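In Praise of the Mismatched Spoon

Posted January 5, 2021 by Neusa Xavier

My grandmother's house in Neddale was built in 1899 and I'm fairly sure one or two of the spoons came with it. No two belonged to the same set. There was a long one for beans, a bent one for jam, and a tiny one we all fought over at breakfast (I won, mostly, being the oldest of 7 cousins). I loved that drawer! I still think it was better than any matched set I've eaten with since.

So I want to argue for mixing. A matched set looks lovely in the box, and then one teaspoon goes out with the yogurt cup and you spend the next nine years feeling that something is missing. With a mixed drawer you never have that feeling. You lose one, you find another at a yard sale, and the drawer just keeps changing.

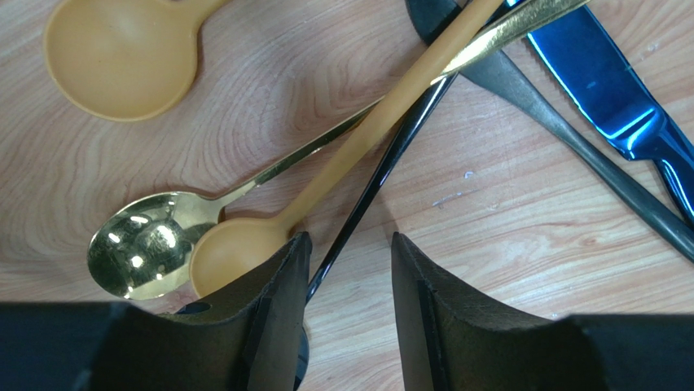
Shiny gold and caramel tan, sharing a tabletop.

Look how well those colors get along! I would never have picked them out together in a store, where everything hangs in its own little family, but a matte spoon makes a polished one look brighter, and the wood grain ties it all up. Put gold beside more gold and your eye slides right past it.

People tell me guests will notice. Good, let them! Over our December dinner we spent half the soup course trading spoons across the table, and my brother-in-law, who never has an opinion on anything, turned out to have very strong ones on handles. He likes them thick. I like a slender one for dessert and a big round bowl for soup, and I don't see why one pattern should have to please both of us.

If you already own a full set, keep it, use it, enjoy it. But let a stranger or two into the drawer and see which one you reach for first.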